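This repository keeps the episode list for the TV drama *Paltora*, seasons 1 to 3. I started it in August, when I could not find one place with all the air times and the correct episode order.

# paltora-episodes

## What is inside

- `episodes.csv`: one row for each broadcast, 264 rows in total. Repeats are included.
- `cast.csv`: 3,580 rows, one for each credit on screen. The same actor has many rows.
- `notes.md`: my remarks on episodes which were shown in the wrong order.

## Columns in episodes.csv

| column | meaning |
|---|---|
| `season` | number, 1 to 3 |
| `ep_aired` | position in the order of broadcast |
| `ep_story` | position in the order of the story |
| `channel` | `Sukness` or `Amadi` |
| `start` | local start time, 24 hours, for example `20:00` |
| `repeat` | `y` or `n` |

Please use `ep_story` if you want to watch the show as it was written. In season 2 the channel moved two episodes, and the wedding comes before the engagement if you follow `ep_aired`. My sister watched it like this and she was very confused.

## Sources

The times for Sukness come from the printed weekly guide. The times for Amadi come from the channel's own schedule page, which I saved by hand. Augustina Nutsugah corrected the names in `cast.csv` for all of season 1, and I am very thankful for this work.

## Known problems

- The marathon before season 3 started at 11:00, but the guide says 10:30. I kept 11:00.
- Some guest actors in the Clitmont episodes have only a first name in the credits. I left the family name empty. 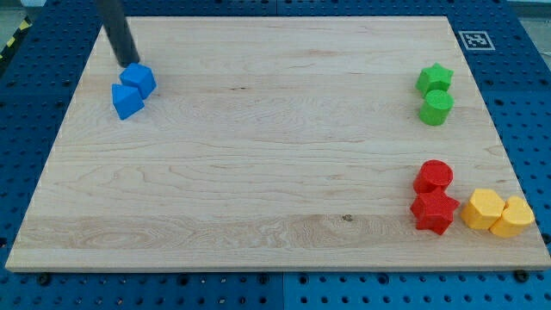 - Web shorts are not included. I have seen only a few of them, and I do not know the order.
- The special with the actor interviews has `season` empty, so please check your code for this case.

## Corrections

Open an issue and write the season, the episode and where you saw the correct information. A photo of the printed guide is enough. I usually answer in the evening.

## License

CC BY 4.0 for the tables. Episode summaries are not part of the files, and please do not send them.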